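Bowl set, nesting and sorting on the white table

Start state for everything below is three stacks of three, one colour to a stack: orange, green, yellow. The set is the Sestberg one from the Drustwood order (line 357 on the delivery note). I wanted to settle two things today. The first was how to put the bowls away so that they come apart again without a fight, and the second was whether we keep sorting by colour or go over to sorting by size.

Laid out in a row, one stack beside the next. I had the gap too small in January and kept catching one rim on the next when lifting a whole stack. A hand's width is plenty.

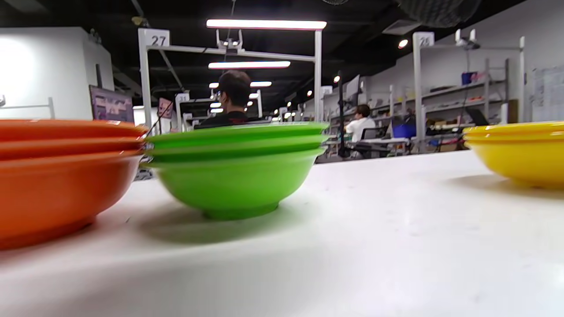 Vsevolod Levchenko: by colour, please. If they go back by size I have to look inside every stack to find a yellow one, and with colour I can see it from the other side of the desk. Also please stop pressing them down at the end, the green ones jam.

Fair on the jamming. Went through the green ones first. Pushed together with the flat of the hand they hold tight and the whole stack comes up when you lift the top rim. Set down by their own weight, they separate with one hand. Twisting a quarter turn frees them if someone has pressed them. Pulling straight up is the worst way and also the noisiest.

Same with the yellow, less bad. Orange never jammed on me at all today, pressed or not. No idea why. Same maker, same delivery. Could be that the orange ones from the Dmytriv shelf got mixed in at some point and we have been calling them the same set. I looked for a mark on the underside and couldn't make one out either way. To check against the unopened box.

Second part, everything unstacked and spread out. All face up, small gaps between rims, no order to it. Did this by hand several times, picking up in whatever order came, and wrote down where I got stuck.
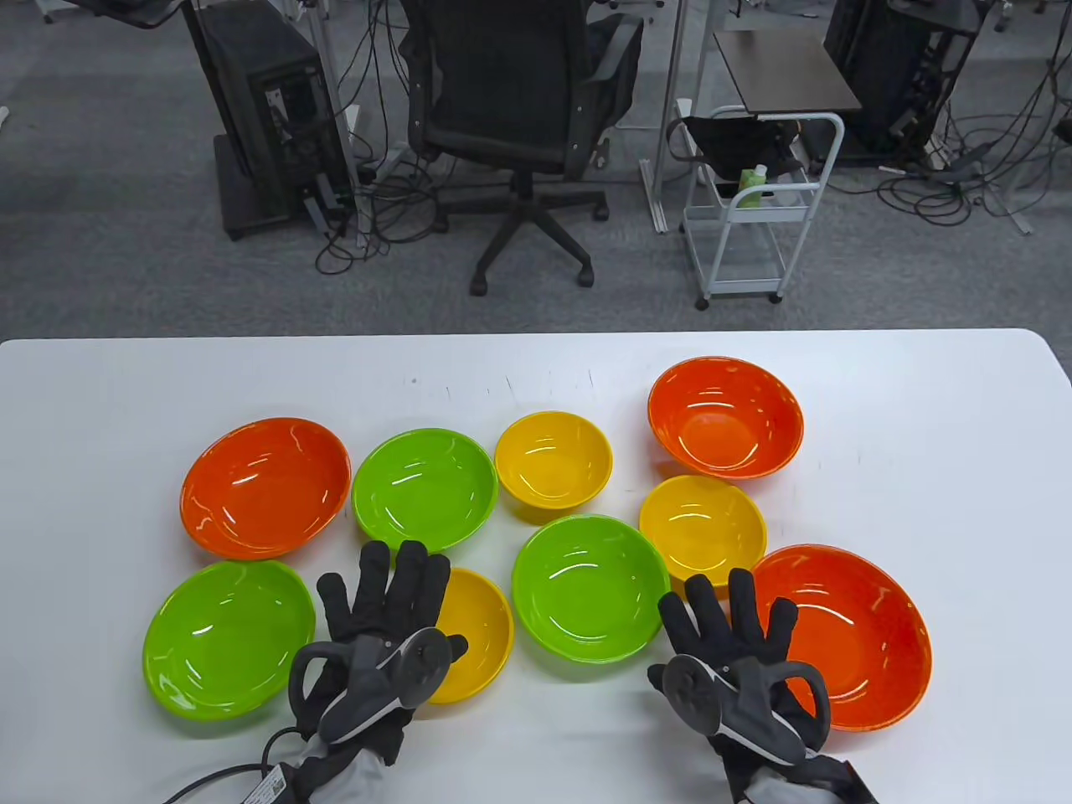

Fig. 2. All nine out of their stacks, colours mixed.

Notes on the sorting:

Picking the base bowl first matters more than anything else. If I start a colour with the wrong one I end up holding a bowl that won't go in and has nowhere to go except back on the table. Happened twice with green. The widths are closer than you think when the bowls are apart, and one standing nearer to you looks bigger. Comparing two of the same colour side by side sorts it out straight away.

Going colour by colour was slower at the start and tidier by the end. Taking the nearest bowl each time and building three stacks at once was quicker, but the stacks wandered and I had to shift the lot afterwards to get the row straight.

Leave room for the stack. Obvious, but a bowl standing where the stack needs to go means an extra move every time. I now put the first base bowl towards the left and work away from it.

Lip of the bowl: the hold that works is thumb inside, fingers under the rim. With fingers inside as well, they are trapped when the bowl drops into the next one and you have to let go early, so it lands crooked. A crooked bowl can be tapped level. It doesn't need lifting out.

Partway through a round, orange left stacked, green and yellow standing about:

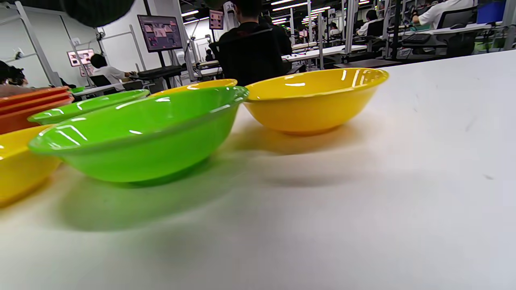
Page last changed 17 May 2024, 16:40

The table top marks easily. Faint smudges and a few small dark marks on it. I went over one corner with Padar on a cloth before starting and the smudges there lifted, the dark marks didn't. Not going to scrub at it. The bowls slide better on the clean corner, a bit too well with the small foot they have, so a nudge from a sleeve sends one further than you'd want.

Tried the storage crate too. It is 400 mm long and 270 mm deep inside. Three colour stacks go in side by side and the lid closes. Three stacks by size go in as well, but the one with the largest bowls has to be put in first and it all has to come out again to reach it. One more point for colour.

Vsevolod took over for the last rounds. He does yellow last, I do it first, and it made no difference that I could see. 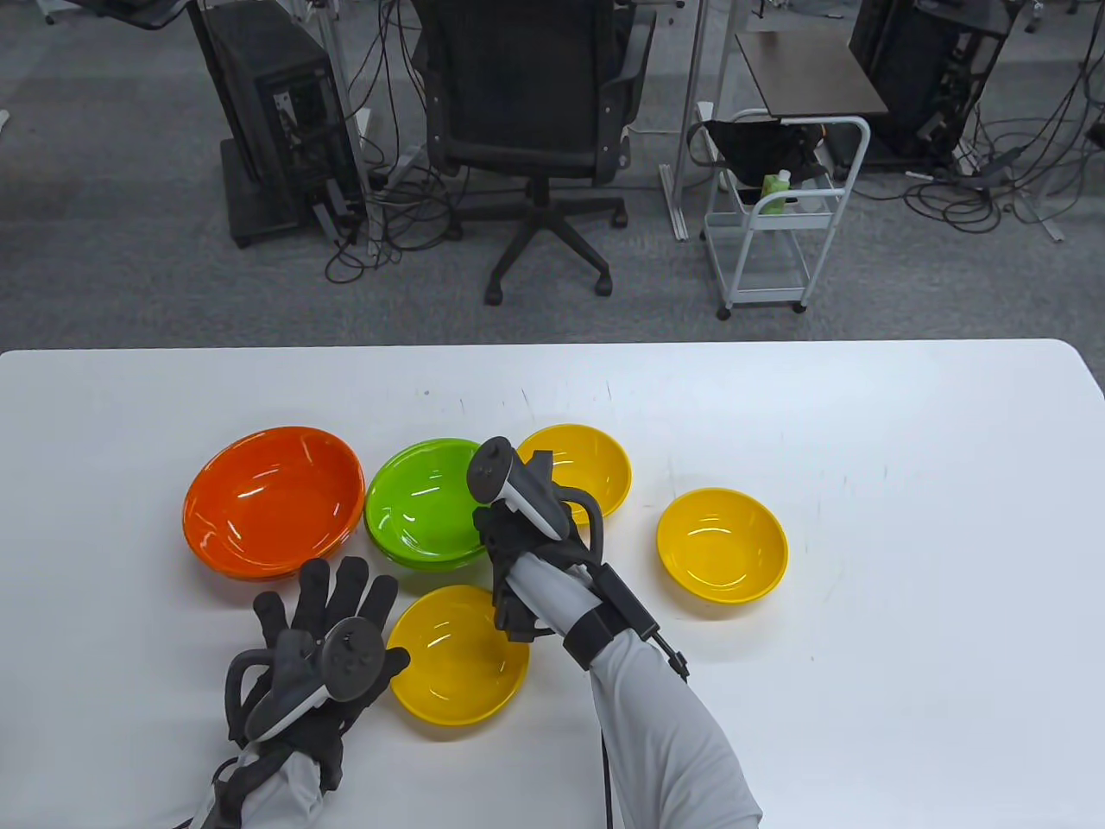
Photo: V. Levchenko

Decided: we stay with colour. Base bowl first, set down and not pressed, quarter turn if stuck. I'll write that on a card and put it in the crate lid.

Still open:
Orange set, compare with the unopened box. Weigh one of each colour while at it, the small scale goes up to 500 g and that should do.
Ask Drustwood whether spare green ones can be had singly or only as a set.
Dark marks on the table, try something other than Padar on the underside edge first.
Crate label has come off again. Tape from the drawer, the wide one.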